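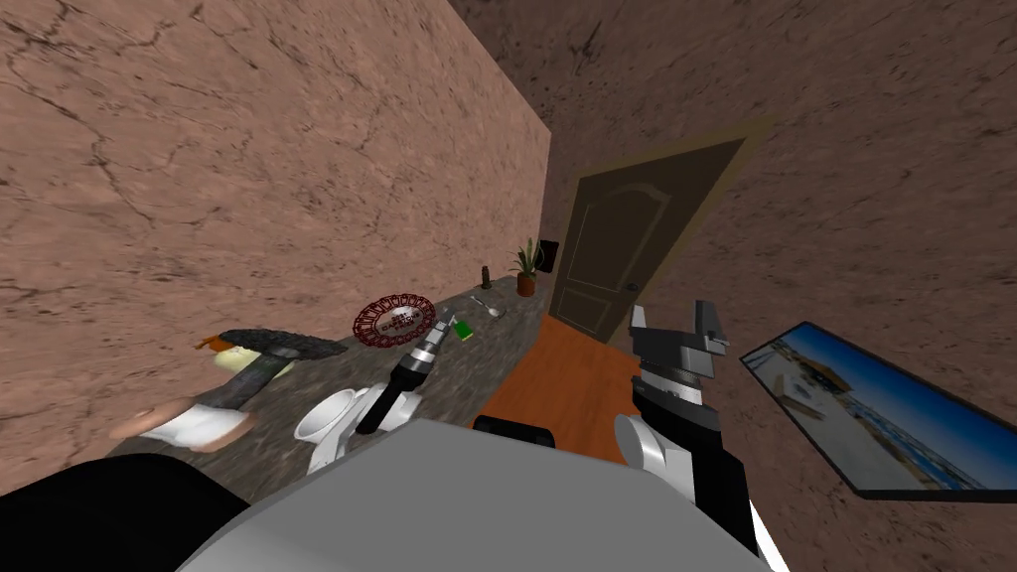
Just buy a car, somebody wrote under my last post, you'll have spent the same on fares and rain jackets by the time you're forty. Maybe! I did the sums on the back of a receipt and got bored halfway. Not buying a car though. So, month one on the bus, as promised, typed fast because dinner's on.

The 64 goes from Kurnudora to Jamton and takes the scenic route to do it. Past the pool, past the tip, twice round the hospital. I used to drive it with the radio up and remember none of it. Now I know which houses leave their bins out and which corner floods.

Mornings are good. Mornings I'd recommend to anyone. Seat on the left, heater under it, bit of a read. Finished two library books already and started a third, which for me is huge. Home time is another story. School kids, wet umbrellas, someone's hot chips (torture). I stand most of the way and get off with one arm longer than the other.
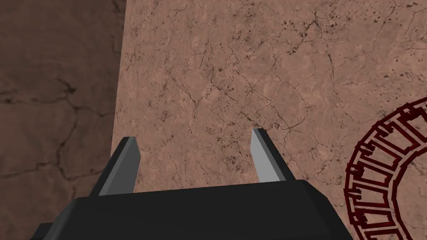
Things I got wrong. Shoes, first. Wore my nice grey ones to the stop for a week and wrecked them on the gravel. Went into Miettinen on the main street and came out with Undska boots, on sale, ugly, very happy with them. Second thing, the travel card. You have to tap off. I did not tap off. Check your balance is all I'll say.

Third, the groceries. You can't do a big shop by bus. I tried, the bag split, tins everywhere. Little shops now, every second day, and I'm throwing out way less lettuce then I used to. 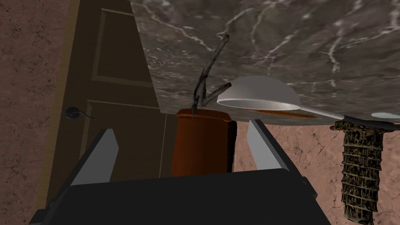 Do I miss the car? Yeah. Sunday nights at mum's, mostly, when the last bus goes at a silly hour and I have to get up from the table before pudding. And when it's chucking it down. I miss singing too. Can't sing on the 64.

Don't miss parking. Don't miss the rego bill or that noise it made in reverse.
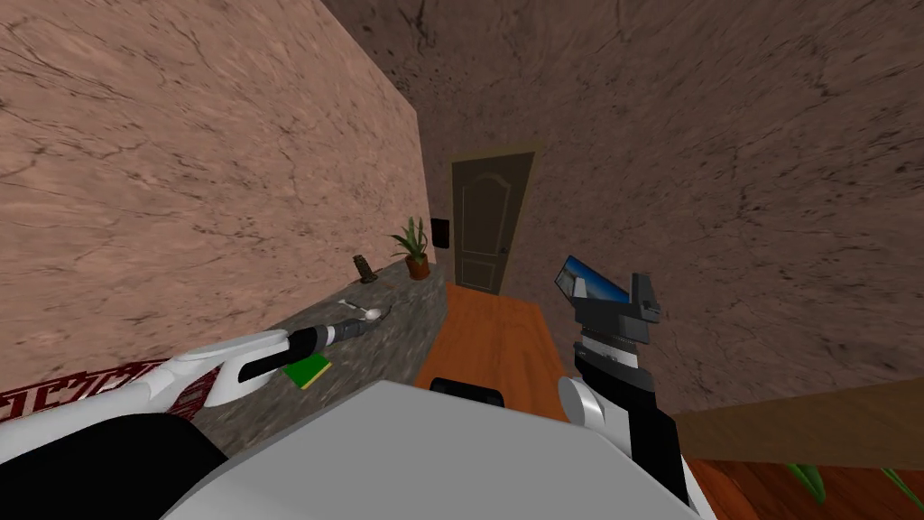 Winter timetable starts later in June and they've moved my stop 300 metres down the hill, past the servo. Longer walk but it's got a shelter, so fine. Will report back on wether the early one still connects with the train.

Right, potatoes are boiling over. Bye

2025-06-10
2 comments · 64 shares

We use cookies to remember your settings. Accept | Manage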